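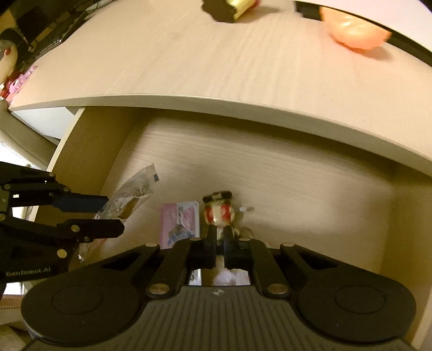
# Skesar desk with drawer

The Skesar is a plain work desk with one drawer under the top. We sell it in a single finish, light wood grain, and the drawer bottom matches.

- Depth: 620 mm
- Drawer load: up to 10 kg
- Assembly: 2 people, 60 minutes

The drawer is meant for small stuff. Cards, wrappers, little figures and anything else that would otherwise end up next to the keyboard can go in it. There are no dividers. The Bandum tray set fits and is sold separately.

## Top

The top wipes clean with a damp cloth. Don't use scouring pads or anything with bleach. It is deep enough to keep a monitor at the back and still have room in front for boxes and packets, even a long one laid at an angle. White legs are standard. If you want a second screen, order the Cuniser arm and clamp it to the rear edge.

## Ordering

Desks ship flat from our Đồng warehouse. Replacement drawer runners are in stock again from April. For parts and missing screws, write to Ngọc Vi and include the number on the carton label.

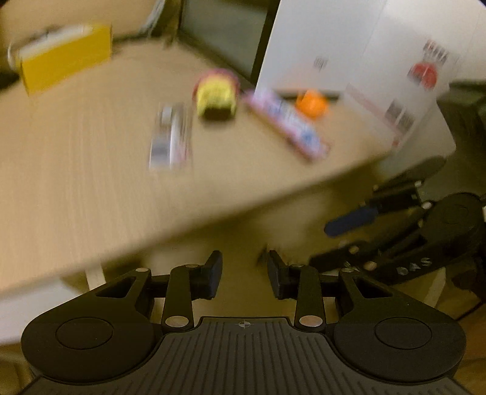
Returns are accepted if the desk hasn't been assembled. Keep the carton until you have checked all the panels. Grain varies a little between batches, so if you are putting two desks side by side, order them together. The fine streaks run across the top and a mismatch will show at the join.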